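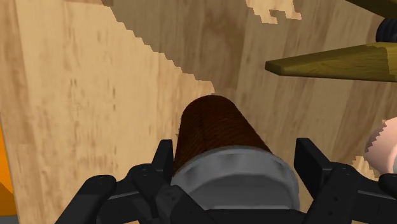
Dark reddish-brown, grey-silver lid: the sort of thing that vanishes at the back of a cupboard.

Griveo pull-out cupboard rack, reviewed

My kitchen has one deep cupboard, and for years its back half has belonged to history. In July I went in for chickpeas and came out with a jar of mustard that predates the cooker. So I bought the Griveo rack, a wire shelf on runners that promises to bring the back of the cupboard to the front.

Fitting it took most of an evening. The instructions are a single folded sheet in the smallest print I have ever resented, and they ask you to mark the screw holes "with the rack in position", a position the rack can only hold once it has been screwed down. I used a bag of rice as a wedge. My neighbour Domingo Herrera came round to lend me a drill and stayed to tell me I was holding it like a hairdryer.

Once in, it slides very well. There is a soft stop at the end that makes you feel briefly like someone with a better kitchen. It comes out far enough to reach everything without kneeling, and it hasn't sagged under a full load of tomatoes, which the cheaper Plilesent rack in my last flat did within a fortnight.

Now the grumbles. The gaps between the wires are too wide, so spice jars lean on each other like men outside a pub. You can buy a clear liner to fix this, sold separately, naturally. The side rail is also very low. Shut the thing with any enthusiasm and whatever was on the left falls off behind the runner, so I now have a new, smaller back of the cupboard that can only be reached by taking the rack out. It has eaten 3 stock cubes and a lid.

The handle is on the right. My cupboard door opens to the right. I have a bruise.

I'd still buy it again, though I would measure twice and spend the extra on the liner at the start. If your cupboard is shallow, don't bother – you can already see the mustard.

Score: 8 out of 10, minus whatever a lid costs.

Abelardo Quezada

Recent reviews
Flindisik folding drying rack: mostly folding
Alarcón bread knife, six months on
Washing-up brushes, ranked with some bitterness

We use cookies to remember your settings. Accept / Manage

Contact us | All rights reserved | Back to top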